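Greiferzustände sauber umschalten: Hysterese und Entprellung in der Ablaufsteuerung

Von Viorica Neagu, Januar 2026

Wer eine Ablaufsteuerung für zwei Arme schreibt, kennt das Problem: Der Greifer meldet »geschlossen«, einen Zyklus später »offen«, dann wieder »geschlossen«. Die Steuerung springt zwischen zwei Zuständen hin und her, und im Protokoll stehen seitenweise Übergänge, die es so nie gegeben hat. Dieser Text zeigt, wie wir das in Matei, unserer Ablaufsteuerung, gelöst haben. Vorausgesetzt wird, dass die Arme bereits laufen und die Fingerposition als Rohwert zur Verfügung steht.

1. Rohwerte aufzeichnen

Zuerst die Ablaufsteuerung anhalten und nur den Treiber laufen lassen. Den Greifer von Hand über die Bedienoberfläche mehrmals ganz öffnen und ganz schließen, einmal leer und einmal mit einem weichen Gegenstand dazwischen. Die Rohwerte dabei in eine Datei schreiben. Bei unseren Greifern reicht der Wertebereich von 0 (zu) bis 3000 (ganz offen). Diese Enden werden selten genau erreicht. Ein leerer, geschlossener Greifer bleibt bei uns meist knapp über null stehen, und der Wert zittert auch im Stillstand ein wenig.

Die Aufzeichnung bitte für beide Seiten getrennt machen. Wir hatten anfangs die Werte der linken Seite für beide übernommen und das später bereut.

2. Zwei Schwellen festlegen

Eine einzelne Schwelle genügt nicht. Liegt der Wert in ihrer Nähe, kippt der Zustand bei jedem Zittern. Wir verwenden deshalb eine untere und eine obere Schwelle:

greifer.links.schwelle_zu = 1380
greifer.links.schwelle_offen = 2100
greifer.rechts.schwelle_zu = 1380
greifer.rechts.schwelle_offen = 2100

Unterhalb von schwelle_zu gilt der Greifer als geschlossen, oberhalb von schwelle_offen als offen. Dazwischen behält er den letzten gültigen Zustand. Beim Programmstart gibt es noch keinen letzten Zustand, dafür ist in Matei der Wert »unbekannt« vorgesehen. Solange er gilt, darf kein Schritt beginnen, der einen bestimmten Greiferzustand voraussetzt.

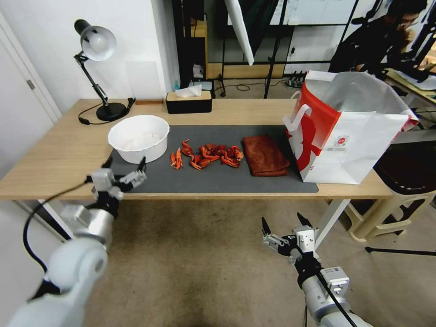 Als Nächstes kommt die Entprellung. Ein neuer Zustand wird erst übernommen, wenn er über mehrere Zyklen hintereinander anliegt. Für beide Seiten steht der Zähler bei uns auf 12 Zyklen. Zum Prüfen eignet sich eine Stellung, in der beide Greifer offen und frei in der Luft stehen, der linke nahe an der weißen Schüssel, der rechte mit gespreizten Fingern vor dem Tisch. Beide müssen dann dauerhaft »offen« melden, und im Protokoll darf kein Übergang auftauchen. Taucht doch einer auf, zuerst die obere Schwelle senken und erst danach den Zähler erhöhen.

3. Den Zähler einbauen

Der Zähler gehört in die Klasse, die den Rohwert auswertet, und auf keinen Fall in die einzelnen Schritte. Im Kern sind es wenige Zeilen:

kandidat = bewerte(rohwert, zustand)
wenn kandidat == zustand: zaehler = 0
sonst wenn kandidat == letzter_kandidat: zaehler = zaehler + 1
sonst: zaehler = 1
letzter_kandidat = kandidat
wenn zaehler >= 12: zustand = kandidat, zaehler = 0

Die Funktion bewerte() wendet die beiden Schwellen an und gibt im Zwischenbereich den alten Zustand zurück. Wer den Zähler beim Wechsel des Kandidaten nicht neu beginnt, zählt verschiedene Zustände zusammen – ein Fehler, der beim Start aus »unbekannt« besonders leicht passiert.

4. Gehalten oder nur geschlossen?

Mit den Schwellen allein lässt sich nicht sagen, ob etwas zwischen den Fingern ist. Ein dünnes Teil und ein leerer Griff liegen im Rohwert oft dicht beieinander, ein gefaltetes Handtuch dagegen kann die Finger so weit auseinanderhalten, dass der Wert nie unter schwelle_zu fällt. Wir werten deshalb zusätzlich den Motorstrom aus und führen »gehalten« als eigenen Zustand. Er wird gesetzt, wenn der Schließbefehl aktiv ist, die Position sich nicht mehr ändert und der Strom über dem Leerwert aus der Aufzeichnung liegt. Auch hier gilt die Entprellung.

5. Abgespielte Daten gegenprüfen

Bevor die Änderung auf die Arme geht, die Datei aus Schritt 1 mit dem Abspielwerkzeug Dreltus durch die neue Auswertung schicken:

dreltus abspielen aufnahme.log --nur greifer --takt original

Die Option --takt original ist wichtig. Ohne sie läuft die Aufnahme so schnell wie möglich durch, und Zeitüberschreitungen in der Ablaufsteuerung werden nicht ausgelöst. In der Ausgabe sollte zu jedem Öffnen und Schließen genau ein Übergang stehen. Bei unserer alten Aufnahme blieben 2 überzählige Übergänge, beide beim Start. Nach der Korrektur am Zähler waren sie weg.

Die Schwellen nach jedem Tausch der Fingerspitzen neu bestimmen und die alte Aufnahme aufheben.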